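30 March 2026

Wall finish trials, Drirlow reading room. Notes on batch 3382 and the first sample boards.

Picked up where Mohit left off in October. The client wants a deep green distemper on the long wall. The old lime plaster must be able to breathe, so anything with an acrylic binder is ruled out. That leaves casein, soft distemper or a thin silicate. Silicate was dropped last year on cost and because the wall has gypsum patches from an earlier repair, which it will not key to. Casein is the working choice. Soft distemper stays as a fallback for the upper section, out of reach of chair backs.

Batch 3382 is borax casein, chalk filler, and two pigments: chromium oxide green and a small amount of bone black. Noémie ground the black separately in water with a drop of spirit. Last time it was added dry and floated, and we had grey bloom on three boards out of four. No floating seen in the pot this time after standing overnight. Some settling, stirs back easily.

Casein was soaked for five hours, borax added in warm water, strained through the 80 mesh. Strained again after pigment. A few soft lumps caught on the second pass, pressed through with a brush. Smell normal.

Colour target below, deep green against black, with a speckle in the green. Gianni wants to get close to this without any sheen.
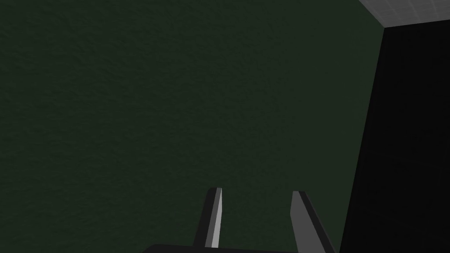 Target green, mottled, next to black.

The speckle is the difficult part. Flat casein gives an even colour and shows every lap. Stippling the second coat breaks it up, but if the first coat is too absorbent the stipple dries before it can be worked and leaves hard dots. Tried three ways on lime boards:

Board A. First coat brushed, second coat stippled wet with the hog hair stippler. Laps gone. Speckle fine but too faint at two metres.

Board B. First coat brushed, second coat let down with a little water and dabbed with a sponge. Speckle too large. Looks like a bathroom. Rejected.

Board C. Sized with weak casein first, then as A, with slightly more chalk in the second coat to lighten it half a step. Best of the set. Lighter flecks over a darker ground, no hard dots. Slight chalking when rubbed with a dark cloth, less than on A.
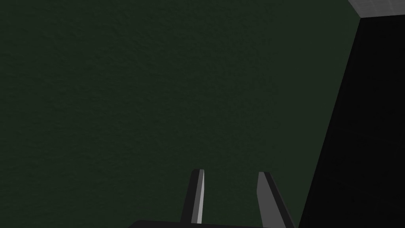
Board C goes forward to the rub test. Method as before: white cotton over the felt block, 97 strokes, same weight, check the cotton under the north window. Brayden to do the strokes so that the hand is the same as on the October boards. If the transfer is worse than on the old Kumeo sample, raise the casein slightly and repeat. Do not raise the borax with it. That was tried on the stair wall and the film cracked at the corners within a week.

Drying shift is still large. Wet, the mix looks almost black. Dry, it comes up about two steps and goes cooler. The client should only be shown dry boards. Vernon took a wet one to the last meeting and we spent half of it talking about the wrong colour.

Gypsum patches: tested batch 3382 straight on a scrap of the old repair. It dried paler than on the lime, with a visible edge. One coat of the weak casein size brought it closer, two coats brought it level as far as I can tell by eye. Two coats of size over the patches, then, feathered out past the joint, and one over everything else. Needs checking on the wall itself before we commit.

Pot life: yesterday's leftover has thinned and smells sour. Discarded. Mix daily on site, and take the scales.

Outstanding:
Rub test, board C (Brayden)
More chromium oxide from Eren, same lot if they have it
Ask Vernon whether the skirting is being stripped before or after us
Second pair of size boards, one kept in the damp cupboard
Return the borrowed stippler to Nultar, cleaned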